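Keeping the two-arm cell honest: a morning with Anisa Rahman
September 9, 2022

I had been in the building maybe five minutes when Anisa Rahman handed me a hex key and told me to hold it. She was halfway through the weekly check on Mathias, the two-arm cell she looks after at Fustix, and she wasn't going to stop for an interview. Fine by me! I'd come to hear how you keep a thing like that running, and standing next to it with a tool in my hand was better than a conference room.

Mathias spends its days handling small stuff on a marble tabletop: eyeglasses cases, cleaning cloths, the odd dish. The jobs sound easy until you think about what a gripper finger has to do to get hold of the edge of a cloth without dragging everything else along with it.

"It's mostly fingers," Anisa told me. "People come in and ask about the software. I spend my week on fingers." She keeps a count of every close of the grippers, and at 2,000 she takes the fingers off and looks at the gripping faces under a lamp. The last set had gone to 3,093. She made a face when she told me that. (She'd been on vacation.)

What is she looking for? Shiny spots, she said, and any ridge that has been rubbed flat. "When the ridges go, the cloth slides. You see the arm lift and the cloth stays where it was, and then somebody blames the cameras."

Kwabena Ofori came by about then to defend the cameras, which are his department. He cleans the lenses every morning with a dry cloth and nothing else, and he was pretty firm with me about the nothing else. His big headache is glare. Polished stone throws light back, so do chrome and metallic linings, and clear plastic barely shows up at all if the lights are wrong. "I asked for a matte table," he said. "I asked twice. They said homes have shiny counters, so here we are, and I've come around to it."
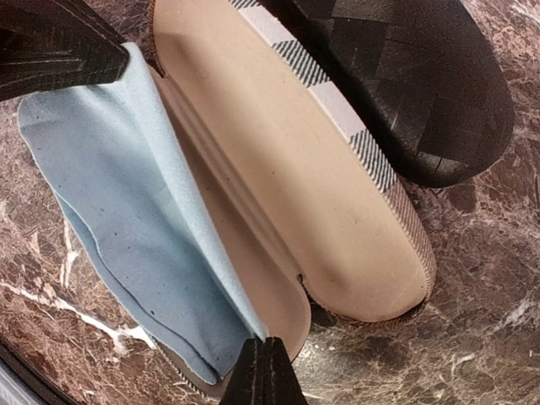
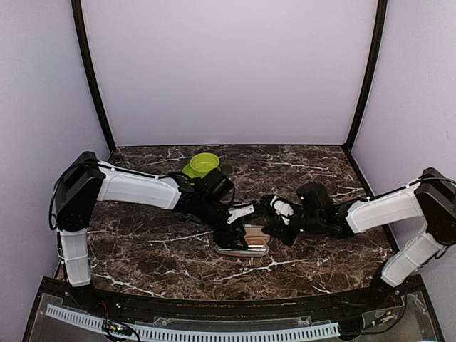
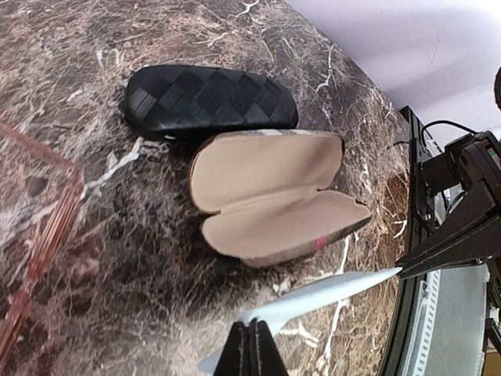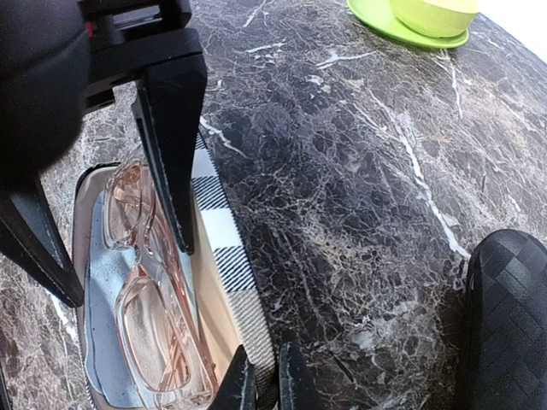

Grippers and marble at the two-arm cell. The second picture has both arms in it, with the tray between them.

I asked Anisa to take me through the rest of the check, and she did it the way you'd tell someone how to make coffee. Power off first, and then a hand on each arm, moving it slowly through its range while you feel for anything gritty. Next come the bolts, 8 to a base, and a paint mark on each one so you can tell if it has crept. After that she runs a fingertip along the cables, especially wherever one bends near a joint.

"A cable won't fail while you're watching," she said. "It fails for half a second, comes back, and then you lose an afternoon." Her worst one cost two afternoons. The right wrist kept dropping out, always on the same reach, and she swapped the servo before she thought to swap the connector. The old servo was fine. It's still in her drawer, and Kwabena still brings it up.

Then power on, home both arms, and do the touch test: each gripper comes down to a mark on the table and stops just short of it. She slides a strip of paper underneath. If it drags, she redoes the zero for that arm. The left one passed. The right one dragged a little, so I got to watch her do it over, grumbling the whole time, and on the second try the paper went through clean.

I wanted to know if she'd change anything about the cell. She had that answer ready. "Fingers that come off with one screw. Right now it's two, and the back one is where no human hand goes." Carter Turcotte in the machine shop has been promising her a new mount since before the summer, and she says she'll believe it when it's bolted on.

She took her hex key back, wrote the new zero in the notebook, and started Mathias on its next run. I stayed for three more cases and a cup of tea.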